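The night shift at the wool shop: a chat with the woman behind Pretaditz

September 2020
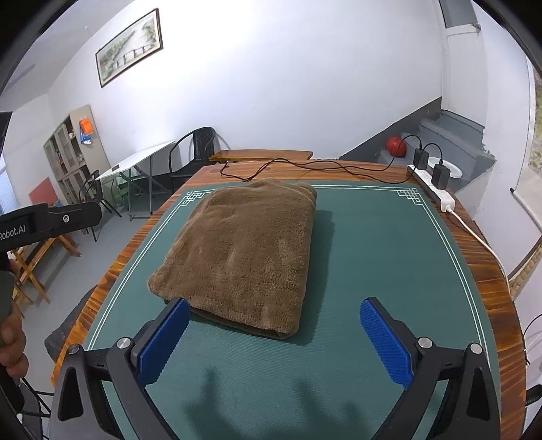 A folded brown blanket on a green table mat.

I'd been meaning to talk to the owner of Pretaditz for ages. I buy far too much yarn from her (my airing cupboard will back me up on this) and I've always wondered how one person keeps a shop going, teaches beginners and still gets parcels out by teatime. She asked me to leave her name out of it, as she's shy about that sort of thing, but she was happy to chat for the best part of an afternoon once the kettle had been on.

She opened in January, which as timing goes was pretty rotten. "I had 4 people at my first class and I was thrilled," she told me. "Then two months later I had to shut the door and put a note on it." She'd spent her savings on the lease and the shelves, and there were 330 balls of a mustard double knit in the back that she'd ordered by mistake. She'd meant to order 33!

So what do you do with that much mustard? "I made up kits," she said. "Bobble hats, mostly. I packed them on the kitchen floor at night after my lad was in bed, and I put a handwritten pattern in each one. My writing is awful. People rang me up to ask what row six said." She typed it out in the end, but a few customers asked for the handwritten one anyway, so she still does both.

I asked how she learned, expecting a granny story, and I got a bus story instead. She used to work at Isport, doing the stock sheets, and the ride home was long and dull. A woman who sat near her was always knitting socks, and one evening she plucked up the courage to ask how the heel worked. "She pulled it all back and did it again so I could watch. I missed my stop." Her first pair didn't match and she wore them till they fell apart.

These days most of her plain wool comes from Musaden, a small mill she found through another shopkeeper, and she gets quite animated about it - the colours are never quite the same from one batch to the next, and she has given up apologising for that. "I just tell people to buy enough the first time. They don't, and then they come back cross, and then we find something that goes with it and they like it better."

We got on to the classes, which have started up again with fewer chairs and the door propped open. The Trịnh bakery across the road sends over whatever is left at closing, so the evening group has got rather popular. There are 31 names on the waiting list. Does she teach them all the same thing? "Everyone starts with a square. They all moan about the square! Then somebody sews theirs together and has a blanket, and the moaning stops."

She has been keeping the squares that people leave behind, by the way. There were 843 in the big baskets by the till when she last went through them, and she's joining them up a few at a time while she watches telly. She wants to do a cot blanket next, then one for the chair in the shop window where the cat from next door likes to sleep.

I came away with two skeins of grey, a sock pattern and a ball of the mustard. She wouldn't let me pay for the mustard.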